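Thread, because I said at Christmas lunch that I would write down how we got the kitchen gear out of four households and into one, and three of you have now asked. Get a cup of tea.

1/ My aunt died in March and left a house in Venville with a pantry you could park a ute in. She'd labelled nothing. She knew where everything was, so why would she.

2/ My cousin Noel Tolentino was executor. Noel is a good man who alphabetises his spices and had never before met a drawer containing only lids. He went quiet for a while and then drove to the shops for more boxes.

3/ The rule was that everyone got to pick nine things before the rest went to the op shop. Nine sounds generous. Try it with a woman who owned two fish kettles and, as far as any of us can remember, never cooked a fish.

4/ Trinidad Macapagal (next door, knew my aunt better than any of us) was given first pick, and took the ugliest teapot in the southern hemisphere. There was a small gasp from my sister, who'd had her eye on it since 1988. They are still civil.

5/ I learned a lot about my family that weekend. Mostly that we'll be gracious over a house and go to war over a colander.

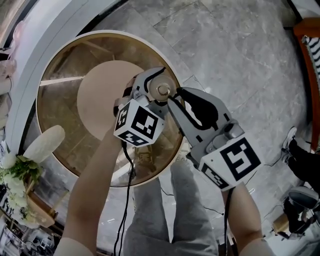 6/ Lids, then. My aunt kept every lid she ever met, including those whose pots had gone to God decades earlier. I've come around to her on this. The sort I've got a soft spot for is the plain round beige one with a little metal knob in the middle, nothing fancy, something you can get hold of. Compare the modern snap-on kind, which has four clips, fits for a fortnight and then sulks. Give me a knob.

7/ Noel did a spreadsheet. Of course he did. It came to 679 rows, and one of them says "thing, possibly for eggs". Nobody claimed the thing, so I have it. I've tried it on eggs. It isn't for eggs.

8/ Biggest fight: the preserving jars. 158 of them, stacked in the laundry, and my brother wanted the lot for "a project". We've all seen his projects. There's half a canoe in his garage. He got a dozen.

9/ Best find: her recipe book, at the bottom of a box marked CURTAINS. Every recipe has a verdict in the margin. "Dry." "Too much fuss." "Made this for the Hendersons, they won't be back." The plum cake just says "yes", underlined twice, so that's what we've all been making ever since.

10/ Worst find: the chest freezer. I won't be taking questions about the chest freezer.

11/ A few practical bits if you've got one of these coming up. Do the kitchen first, while people are still being nice to each other. Take photos of the shelves before anyone touches them. Feed everybody by noon. Don't let anyone start reading old letters until the cupboards are done, or you'll lose them for the afternoon.

12/ And ring the op shop before you turn up. We didn't. The woman on the donations door looked at the trailer, looked at us, and asked if there was any more. There were two more trailers. She went and got her manager.

13/ My sister has just messaged to say I've left out the bit where I dropped the gravy boat. I have. It was chipped already, and she can write her own thread.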